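Jultoten Bin Handling Planner: A Review From the Packing Floor
13 October 2023
Filed under: Shop software, Reviews

I should say up front that I'm a packing lead and have never been a software person, and that when Corndale told us we'd be getting a robot arm on the returns line my first thought went to the people who stand at that line, and my second went to the bins. We ship garden hardware, mostly hose fittings and brackets and those little brass shutoff valves everybody loses, and the red bins are how all of it gets around the building. If you've worked in a place like ours you know that the bins are practically coworkers. People have favorites. So a program whose whole job is letting you plan how a robot will handle your bins before the robot is bolted to anything was bound to get my attention, even if I came to it grumbling.

Jultoten is that program. It's sold by Kinareck, the same outfit that sells the Jin arm we ended up with, and you can buy it without buying the arm, though I don't know why you would. We pay $2,990 a year for one seat. One seat means one person logged in at a time, and I'll come back to that, because it's my biggest complaint and I'd like to get the nice things said first.

What it does, in everyday words, is let you build your bin, put it on a floor, put the arm in, and play through a shift's worth of lifting and setting down. You change the bin's height or the angle it sits at, run it again, and see whether the arm still manages. Ours came with a library of common containers, and none of them were right (our bins are an odd shape, bought in bulk long before my time), so we had to make our own.

Making the bin

This took us most of an afternoon and I enjoyed it more than I expected to. You start from a plain box and pull the sides up or down. Min-kyu Wang, our maintenance tech, did the mouse work and I sat next to him with a tape measure and an actual bin in my lap, calling out numbers. The part that matters on ours is the front. The packers reach in over it all day long, and if the front wall were as tall as the others you'd have everybody lifting their elbows up around their ears by lunchtime. Min-kyu had drawn it as a full box at first and it looked so wrong to me that I laughed out loud.

The program saved me from explaining it badly. There's a little handle on each wall, you grab the front one and drag it down, and the wall goes. I could have done it myself, and the second time I did. Color is a dropdown. The lighting I never touched.

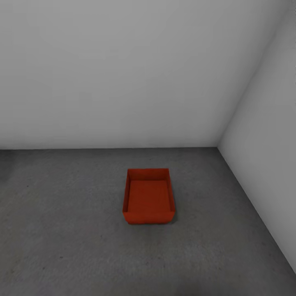

Red bin in the Jultoten viewer, low lip toward you, raised rim at the back.

We set the bin up by itself before adding anything else, and I'd recommend doing the same. It's tempting to drop in the conveyor and the tables and the arm right away, but once all that is on the screen you stop looking at the bin, and the bin is the thing your people will have their hands in. I called a few of the packers over to look at it while it was just sitting there on that gray floor. One said it looked like a little armchair. Another asked where the label would go, and that was a better question than anything on our planning sheet, which had the label on the front lip where the gripper was supposed to take hold. We'd have been peeling torn labels off the arm from the first morning.

I will say the surfaces come out very plain. Everything has the same flat, matte finish, and our real bins are scuffed and a bit shiny where the hands go, and some of them bow outward from years of being overfilled. You can type in a tolerance for bowing, buried two menus deep, and I'd like that to be somewhere a normal person would trip over it. Min-kyu found it by reading the manual, God bless him. It's a long manual.

Running a shift in it

Once the bin is right you bring in the arm and give it work. We fed it a copy of our own returns log, 3,376 bin moves, which was everything for July, and let it go through the lot. It doesn't play out in real time, thank goodness. You get a report at the end listing every move it thinks the arm would fumble, and you can click on one and watch it. Most of ours were bins parked crooked on the infeed. That sent us off on a long conversation about why bins get parked crooked, and the answer is that the person putting them there is usually reaching from the wrong side because the tape gun station is in the way. The tape gun station had been in the way for years. We moved it the next morning.

I've thought about that a good deal. People had complained about that station and I had written it down and nothing had happened, and then a computer program listed it as a problem for a robot and it got fixed before the coffee was finished. I was glad to see it moved and I was also a little sore about it, and I told our plant manager so. She took it well. If you're in charge of a floor and you're thinking of buying something like this, please go and read your old complaint sheets first. They're free.

What changed for the crew

This is the part my friends at other shops ask about, and the price sheet can't help you with it. We had 13 people across the returns line before the arm and we have the same number now, but the work isn't the same. The lifting from the infeed to the sorting bench has gone to the Jin. What's left is the sorting itself, the checking, the decisions about whether a valve with a scratch on it can be resold, and looking after the arm when it stops. Four of the crew trained on that last piece and got a small raise for it, and I'd have liked it to be more people and a bigger raise, and I'm still pushing on both.

Shoulders are better. I don't have a chart for you, I just have people telling me so, and fewer of them asking to swap off returns. On the other side of the scale, some of the talk has gone out of the line. When you were walking bins back and forth you'd pass each other and say a few words, and now you stand at your bench and the bins come to you. A couple of folks have said they miss the walking. One of our longtime packers told me the day feels longer even though it hurts less, and I believe her on both counts. We've started rotating benches halfway through the shift, and that has helped some.

Where Jultoten comes into this is that we could try the rotation in the program first. You can mark where people stand and it will show you how far each one has to reach for a bin set down by the arm. I did this for our shortest packer and our tallest one, and the drop-off height we'd been planning was wrong for both of them! The tall one was stooping and the short one was on tiptoe. We ended up with an adjustable stand, and I'm fond of that stand. The reach markers are colored rings on the floor, easy to read, and the crew understood them right away without me having to give a speech.

Complaints, then

The single seat. I want the packers to be able to open this thing and poke around in it. As it stands, if Min-kyu is logged in then I'm locked out, and if I forget to log out before going home he can't get in until I've been telephoned, and he has telephoned me. Kinareck's answer was that we could buy a second seat at the same price. There's supposed to be a view-only mode but it won't let you turn the room around, so you're stuck looking at everything from whatever side it was last saved. For a tool that's best when a bunch of people are leaning over it arguing, that's a shame.

The rooms are bare unless you furnish them. You get floor and walls, and our building has posts and a drain and a fire door nobody is allowed to block, and every bit of that has to be put in by hand. We left the drain out the first time. The arm didn't mind, but the cart that brings the bins to it has small wheels, and the cart minded very much.

It also has no idea about people being people. It assumes a bin is set down when the schedule says so. It doesn't know about the ten minutes after lunch, or the trainee who needs things shown twice, and the throughput number it gives you at the bottom of the report is one I'd keep away from anybody who sets quotas. We wrote our own lower number on the whiteboard and asked that it be the one used, and so far it has been.

Support has been kind. I called twice, got a person both times, and the second person remembered what the first one had told me about the gripper settings, so somebody over there is writing things down.

Would I buy it again

For a floor our size, with an odd bin and an arm on order, yes I would, and I'd do it a good while before the arm shows up. If you already have your robot running and everybody's happy with where things land, I think the yearly fee is hard to justify, and you might ask whether Kinareck will do you a shorter term. They told me no, but they told me no very politely and I plan to ask again at renewal.

If you do get it, bring a real bin to the desk with you, and bring the people who use it. Let them sit in the chair. Our label now goes on the right side panel, toward the back, and that was settled by a packer with a marker and a piece of masking tape.

Rating: 4 out of 5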